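**Trultholm user forum - Data collection - Acceptance rules for the assembly set**

**dvieira_ops** (Gonçalo Vieira, Walier), 18th September

Colleagues are asked to comment on the proposed acceptance rules before the next batch is submitted. We hold 400 examples of the leg assembly task. The proposal is to reject any example in which the operator pauses for longer than 2 seconds.

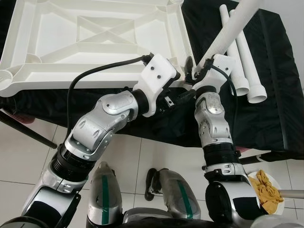 Our concern is consistency between operators. Brandão trained its staff in June and their recordings are noticeably quicker than ours. In the assembly task the pipe is held by the right gripper, the grippers almost touching, beside the corner of the frame, and the two spare pipes lie to the right with their open ends towards the robot. An operator who hesitates at that point teaches hesitation.

**d_arsenault**

I cannot support the rule as drafted. A pause before insertion is often correct practice, and a learning system ought to see it. I would reject an example only where the pause is followed by a failed attempt that is not corrected.

**pornumska_lab**

We agree in part with Ms Arsenault. We reviewed 20 rejected examples and would have kept most of them. The wrist view should be consulted before any rejection, as the head view does not show how the fingers sit on the part.
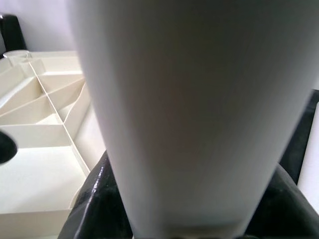

### Reply from dvieira_ops

The point on the wrist view is accepted. I would note, however, that a white part held so close fills much of that view, and reviewers will need both recordings open together. The time limit remains in the draft for now - I am willing to raise it.

**d_arsenault**

Raising it does not answer my objection. Please record Trultholm's review team as opposed.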